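The Munshi Family, and a Very Windy Afternoon

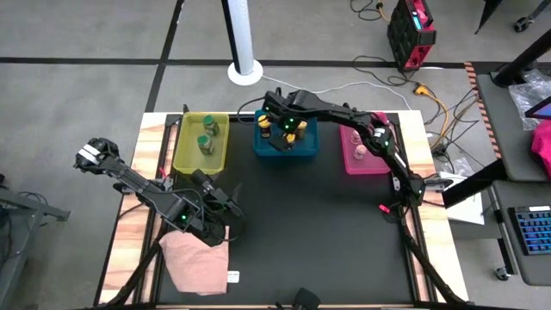

I have been putting off writing about the Munshi session for weeks, mostly because there is so much I want to say and I never know where to begin with people I like this much. Sabina wrote to me in April asking if I would photograph her family reunion, and she apologized in her very first line for there being so many of them. I wrote back that I love a big family, and I do, but I had never tried to get that many Munshis into one picture before! What saves me with a crowd is sorting people out before I ever pick up the camera, and color is the easiest way to do it. Think of a yellow-green bin with the green-capped bottles in it and a blue one next to it for the bottles with the yellow parts. I do much the same with cousins. Everybody in green comes over here by the gate, everybody in mustard goes up on the step, and before long you can see who belongs beside whom.

Sabina had asked each branch of the family to choose one color and stick to it, which they very nearly did. Her brother's crew wore green, her side wore mustard and cream, and the aunts wore whatever they liked, as aunts should. One of them had on a purple coat with enormous buttons and I would not have changed a thing about it.

We met out at Dalow, at the old orchard behind the farmhouse where Sabina's parents were married. I had been there once before on a still, golden evening, and I suppose I had that evening in my head the whole drive over. What we got was wind. It came straight across the field and lifted every hat and scarf and carefully sprayed hairdo in the county. The blanket I had brought for the babies went over the hedge before I had even parked properly (I did get it back, with a good number of burrs in it, and I am still picking them out while I watch television).

And you know, they just laughed. Grandma Munshi sat down in the chair we had set out for her, folded her hands, and told everybody to hurry up and be beautiful. So they did. I took the big group first, which I would tell any photographer to do when there are toddlers involved, and then we let the little ones run while I worked through the smaller groupings one at a time. Sabina had a list. It was a wonderful list, written on the back of an envelope, and it had things on it like "the three who shared a bedroom" and "everyone who has broken an arm falling out of this tree."

Lorcan Sheehan came along to help me, as he so often does, and I honestly think he should get half the credit. He held the reflector for the first while, until the wind turned it into a sail and nearly took him down to the creek with it, and after that he put it back in the car and took up making faces behind my shoulder. He has a duck noise that works on any child under five. It also worked on Sabina's father, whose laughing picture is my favorite of the whole day. His daughter tells me he has not smiled in a photograph since his school days at Nollach, so I am very proud of that one.

I came home with 800 pictures, which is too many, and I know it is too many, and I do it every time. It took me several long evenings and a shocking amount of tea to get them down to 300, and then I had to be strict with myself and go through again. The family has their gallery now. Sabina has already picked 20 for an album for her mother, and the big group picture is going over the fireplace, hair blowing every which way and the purple coat right in the middle.

A few of you have asked what I tell families to wear when there are this many of them, so I will say quickly that I like one color for each household, and nothing brand new on the children. New shoes hurt and new collars itch, and you will see it in their faces. Bring a sweater even if the forecast is lovely. Bring snacks that don't stain. I learned that last one from a bowl of blueberries at a session I won't name.

Thank you, Sabina, for trusting me with everybody, and for the box of sweets you tucked into my camera bag without saying a word. Lorcan found them first, I'm sorry to report. There were 8 left by the time I got home.

Next up on the blog is a much smaller session, just two sisters and a very old dog, and I will try not to take so long about it.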